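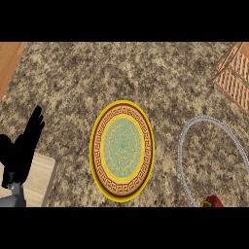

Zostelbridge Houseboats opens its winter season on Lake Manninen

For release in May

Hi, I'm Tiina Kallio, and I've been renting out houseboats on Lake Manninen long enough to know every sandbar by its first name. This year we're keeping the boats in the water right through the cooler months, and I'm pretty excited about it!

People always ask me what there is to do up here once the swimmers go home. Well, the fishing gets better, for a start. The trout come up into the shallows near Brutau Point, the water skiers clear off and you can have a whole bay to yourself before breakfast (bring a beanie, it's brisk). Last winter we ran a small trial with two boats and they were booked nearly every week, mostly by retired couples towing a caravan north who fancied a few nights off the road.

So we've gone bigger. There are now 19 boats in the winter fleet, all with diesel heaters, and you can leave your van in our fenced yard at Simgate while you're out on the lake. Rates start at $149 a night for two people, with a two-night minimum. You don't need a boat licence. Detlef Hinrichs, our skipper, takes every new crew out for an hour's lesson first, and he's very patient with people who can't reverse.

The lake has almost 100 kilometres of shoreline, so pick a direction and go. My favourite mooring is the little cove behind Brutau Point, where the kangaroos come down to drink at about 5 pm.

Dogs are welcome on six of the boats. Fishing gear can be hired at the Simgate jetty, and Janaína Pimentel at the kiosk sells bait, ice and a very decent meat pie.

Bookings are open now. For media visits, ask for Raíssa Figueiredo at the Zostelbridge office, or just wander down to the jetty and find me.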